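Coach Pre-Departure Check -- Group Transfers and Day Tours
Operator: Bulbridge Coach Hire
Date of inspection: 9th October
Vehicle: 29-seat midicoach, Prestasach day tour

1. Tires and wheel nuts. Pass.
Tread within limits on all axles. Inner rear left 2 psi low, corrected before loading.

2. Seat belts. Pass with comment.
Row 4 aisle buckle slow to release. Cleaned and retested. Replace if reported again.

3. Emergency exits and glass hammers. Fail, corrected.
Hammer missing from rear bracket. Spare fitted from depot stock. Same fault was logged in September -- bracket clip is worn and should be changed with the hammer.

4. Fire extinguisher. Pass.
Gauge in green. Tag in date.

5. First aid kit. Pass.
Seal unbroken.

6. Luggage hold. Pass with comment.
Door strut on curb side weak. Driver to open and close this door; passengers are not to load their own bags.

7. Guide microphone and PA. Pass.
Audible at rear row with engine running. Cable taped clear of the front step.

8. Driver hours and route sheet. Pass.
Rest stop at Drurko parking area entered on sheet. Hotel pickup point moved to the side entrance; the front bay does not take vehicles of this length.

9. Passenger list. Open.
List from Kovačević Travel shows one name without a phone number. Guide to complete at pickup.

Odometer is 2,000 miles short of next service. Fuel at 71 percent, enough for the full loop without refilling.

Result: released for service, item 9 to be closed by the guide.
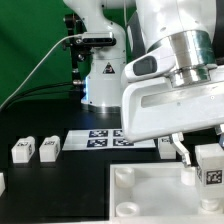 Return check is done at the depot on the same form. Items 3 and 6 are to be looked at again before the vehicle is assigned to another group.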